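Ticket: Capacity limit on Flurkbridge community hall booking page not matching the current order
Status: Resolved
Opened by: Azadeh Ghaffari
Handled by: Hermenegildo Figueroa
Date opened: 11/4/21

Problem reported
The Rurkarex booking page still lets people reserve up to 500 places for indoor events. The local coronavirus order now sets the limit at 60 for the main hall. One event already has 74 names on it. Staff changed the number in the admin screen twice and it went back to the old value both times.

First checks
Logged in with the hall account and repeated the change. The new limit saved and showed correctly, then reverted after 5 minutes. Tried a second browser with the same result. The change log lists the reversal under the user "Vahidi sync" – so the value is being overwritten by the sync job and the admin screen itself is fine.
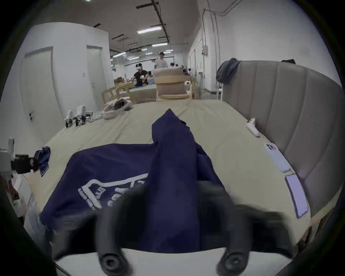 Does the 60 limit include staff?
Under the order as the hall received it, staff and performers are left out of the total. Enter the full 60 as the public limit and keep staff on the separate duty list.

Cause
Vahidi holds its own copy of the room settings from before the first lockdown. When the hall reopened, the old template was loaded again with the normal limit of 500. The sync treats that copy as the master and pushes it to the booking page.

Fix
1. Paused the sync.
2. Set the main hall to 60 in the Vahidi template.
3. Set the same number in Rurkarex.
4. Restarted the sync and watched three cycles. The limit stayed at 60.

The event with 74 names was not trimmed by the system. It is closed to new bookings, and Azadeh is contacting the last 14 people on the list to offer the later session.

Still open
The small meeting room uses a different template, Drultix, and was not touched under this ticket. If the rules change again in December, both templates will need editing before the booking page is updated.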